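The Secret Life of the Hotel Towel

By Nantana Wiriya

I have stolen one towel in my life. It was small, it was from a guesthouse that had already overcharged me for breakfast, and it has hung in my bathroom ever since like a parking ticket I never paid. So when an editor asked me to find out where hotel towels go, I took the job with the eagerness of someone hoping to learn that the statute of limitations had run out. 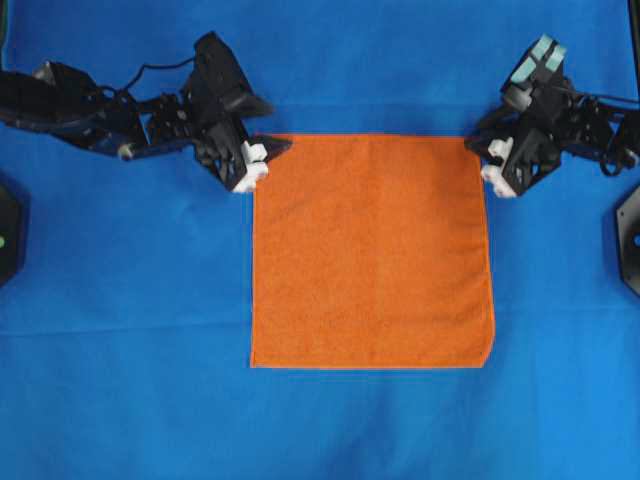
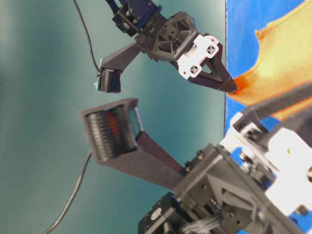
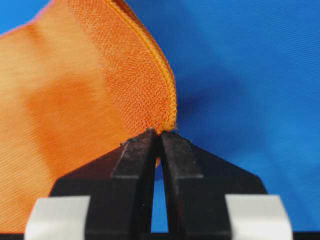 First in the row: a square orange terry towel, laid flat on blue fabric.

The towel, as a piece of equipment, has barely changed in living memory. It is cotton with loops on it. The loops drink the water, the hem keeps the loops from wandering off, and that is the whole invention. What has changed is how long a towel is expected to work before anyone lets it retire.

At the Kulau, a 60-room hotel with a lobby fountain and strong opinions about slippers, the linen is run by Tassanee Boonchu. Her office is in the basement, between the boiler and a room full of chairs waiting for weddings. She starts at five in the morning and by six has usually rejected something.

"Feel this," she told me, handing over a bath towel. I said it felt fine. She looked at me the way a piano tuner looks at a person who owns a ukulele.

What I had missed was that the loops were flattening. A good towel, in her view, has 90 washes in it before it starts to lie about itself. It still looks like a towel and hangs like a towel, but it pushes the water around your back instead of picking it up. Guests rarely complain. They just use a second one, and the second one has to be washed too.

Fabric softener is the great villain of the basement. It coats the cotton and makes it feel plush in the hand and useless on a wet shoulder. Boonchu has banned it from the building, and speaks of a previous manager who liked it as though he had kept a tiger in the pool. Her own recipe is less detergent than the packet says, a proper rinse, and a hard shake before drying. I have tried the shake at home. It knocked over a plant.

Then there is color. Hotels like white since white can be bleached, and bleach forgives nearly everything except mascara. Boonchu tried dark face cloths for makeup one May. Guests admired them, and then wiped their faces on the white ones to keep the dark ones nice.

Losses are the delicate subject. The Kulau bought 300 bath towels last year and said goodbye to 77 of them by means other than wear. Boonchu does not use the word theft. She says they "checked out." Pool towels check out most, usually in families. The hotel tried a small printed card offering the towels for sale, and it worked a little, chiefly by informing people who had never thought of taking one that they were worth having.

The honorably discharged go to Sriwong, a small workshop across the river, which cuts the better halves into cleaning cloths and sells the rest to garages. I went along with a load. A woman there can tell by the hem which hotel a towel came from, and she has a low view of the Brolisia, where they apparently dry everything until it could stand up by itself. The Vetex, a business hotel near the station, sends towels so lightly used that the workshop staff take a moment of silence before cutting them. Business travelers, it seems, do not bathe so much as rinse and run.

A bath towel that once wrapped honeymooners will wipe down a dashboard for a year, then a drip tray, then a floor. It is a longer career than most of us will manage, with fewer meetings.

Before leaving, I confessed to Boonchu about the guesthouse towel. She asked how old it was. Eleven years, I said. She asked how I washed it, and I admitted to softener.

She has given me a replacement, on the condition that I bring the old one in for Sriwong. I signed for it in a ledger, under the name of a man who had borrowed an iron.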